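3. Setting up the desk lamp

This section covers the Lodlow clamp lamp, model 3411, with the standard arm. If you bought the floor stand version, go to section 5.

Before you start

Check that the carton holds the lamp head, the arm in two parts, the clamp, the power adapter and a small bag with the hex key and spare washers. If the bag is missing, look under the lower tray of the carton. Parts can be ordered from the Cendstead service desk using the order form at the back of this guide.

Caution: Do not plug in the adapter until the arm is fully assembled. The arm springs are under tension. Keep your fingers away from the joints when you remove the shipping tie.

Choosing a place for the clamp

The clamp fits desktops with a straight edge. It does not grip well on rounded or beveled edges, and it must not be used on glass. On a wooden top, put the felt pad supplied between the upper jaw and the surface. Leave enough room behind the desk for the arm to fold back.

If you write with your right hand, place the lamp on the left side so that your hand does not throw a shadow on the page. If you write with your left hand, place it on the right. Keep pens, cups and other small items out of the space where the arm swings.
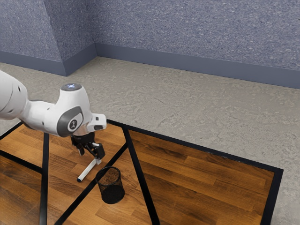
Attaching the clamp and arm

1. Open the clamp by turning the knob counterclockwise.

2. Slide the clamp over the edge of the desk until the back of the jaw touches the wood.

3. Tighten the knob by hand. Do not use pliers.

4. Push the lower arm into the socket on top of the clamp. It should turn freely from side to side.

5. Line up the upper arm with the lower arm and insert the long bolt. Add one washer on each side.

6. Tighten the bolt with the hex key until the arm holds its position when you let go.

7. Cut the shipping tie.

Note: A new joint can feel stiff. Move the arm up and down a few times before you adjust the bolt again.

Fitting the lamp head

1. Hold the head with the switch facing you.

2. Press it onto the end of the arm until it clicks.

3. Run the cord through the clips on the underside of the arm. Leave a little slack at each joint.

4. Connect the adapter to the cord, then plug it into the wall outlet.

Press the switch once for full light, again for reading light, and a third time to turn the lamp off. The lamp remembers the last setting if you unplug it.

If the arm will not stay up

Tighten the long bolt by a quarter turn and try again. If the arm still drops, check that both washers are in place. Do not hang anything from the lamp head. Shades and clip-on accessories made for the older Closau lamp are too heavy for this arm.

Cleaning is covered in section 4.

Guide revised 14 October 2018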